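**Tiltlow classroom simulator, club license: one season in**

I run the after-school robotics club with Réka Vörös, and for most of the fall we had 17 kids sharing one real arm. You can guess how that went. Two kids worked, the rest watched, and somebody was always eating chips over the keyboard. So in August we put in for Tiltlow, the arm simulator from Ondis, and I've now used it long enough to have opinions. Mostly happy ones!

Setup took me an evening on our old lab laptops. The installer asks for a license key, then a school code, then the license key again (same key, no idea why). After that it just ran. The machines are nothing special and the scenes still load in a few seconds, shadows and all.

The part my students love is the scene builder. You pick a room, a table and a handful of objects, drop in an arm, and write a short Python script to move it. Our first task was the plate task: a cube starts out on the table, and the script has to pick it up and set it on a plate. It sounds like nothing. Then a seventh grader finds out that her gripper comes down a finger's width off, or closes too early, and suddenly she's asking me about coordinate frames — on her own time, at the door, with her coat on.

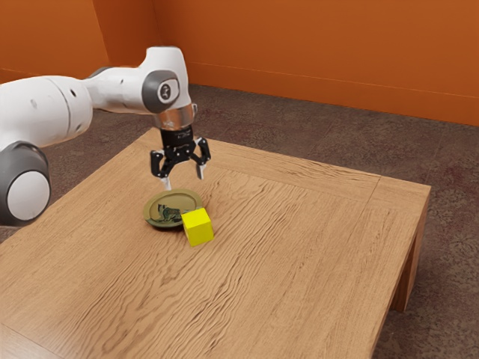 Resetting is instant, and that changed the whole mood of the club. With the real arm, a bad script meant a stop button and a lecture from me. Now they try the dumb idea first, laugh at it, and fix it. One pair ran their script 30 times in a single meeting, changing the approach height a little each time and writing every result in a notebook. I never once got that out of them with a worksheet.

Gripes, because I have a few. The contact physics gets strange when a cube lands on its edge; we've had one shiver in place and then shoot off the table. Error messages are written for grown-ups ("IK failed, code 32" means the arm can't reach there). And the camera controls use the middle mouse button, so trackpad users are stuck until you find the remap menu, three levels down under Display.

We also tried Mendico last year. It has nicer lessons, but the kids finished them and had nowhere to go. Tiltlow comes with hardly any lessons at all, so Réka wrote ours — she's happy to share them if you run a club and want a head start.

We've renewed. Next up is stacking, and then the Kiss Cup in the spring, if I can get the bus form signed.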